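About Odovia

Odovia supplies and supports service robots for shops, stockrooms and small warehouses. The company was founded by Aba Odoi and Kwesi Gyamfi, who had both spent their earlier careers in shop fitting and saw how many hours of each working day went on lifting, turning and replacing goods. The company remains privately owned and employs 17 people.

Our principal service is the Flukavden Shelf Programme. Under the programme a client receives a two-armed walking robot on hire, together with site preparation, staff training and a maintenance agreement. The robot is intended for light, packaged goods of the kind handled by hand in any convenience store. It is not offered for glassware, fresh produce or goods kept in freezers, and clients with such requirements are advised accordingly before any agreement is signed.

How the service is arranged

Each hire begins with a survey of the premises. Our staff measure the aisles, record the height and depth of the shelving and note the floor covering. The client then provides a list of the goods to be handled. At present our product library holds 376 packaged items, and further items may be added on request.

A trial period of four weeks follows. During this time a member of our staff is present whenever the robot is in use, and the client may withdraw without charge. Full hire is offered for a minimum term of five months. Training is given on the client's own premises and includes safe working distances, the use of the stop control and the daily checks that must be completed before work begins.

Van Wijk, our maintenance partner, carries out scheduled servicing and holds spare parts for the arms, hands and legs. Faults reported before noon on a working day are acknowledged the same afternoon.

Testing and development

Product trials are directed by Albertina Bastos, Head of Applied Testing. Her department examines how the robot reaches, grips and releases goods of differing shape, including bags, cartons and upright cans, and how it keeps its balance while one arm is extended.
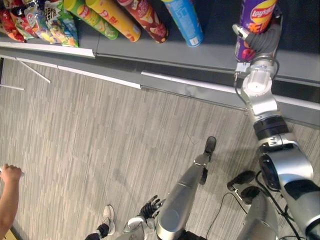

Results are reviewed each month by Kwesi Sarpong, Technical Director, and a new item enters the product library only with his written approval. Changes to the gripping software are issued to all clients together, normally in December, when a summary of the changes is also sent out.

Safety guidance for clients is prepared by Albane Charpentier, who also receives enquiries from insurers and landlords. The current edition of the guidance was issued on Jul 6, 2019 and is supplied with every agreement.

Enquiries

Requests for a survey should be made in writing to the Client Services Office, stating the address of the premises, the opening hours and the type of goods sold.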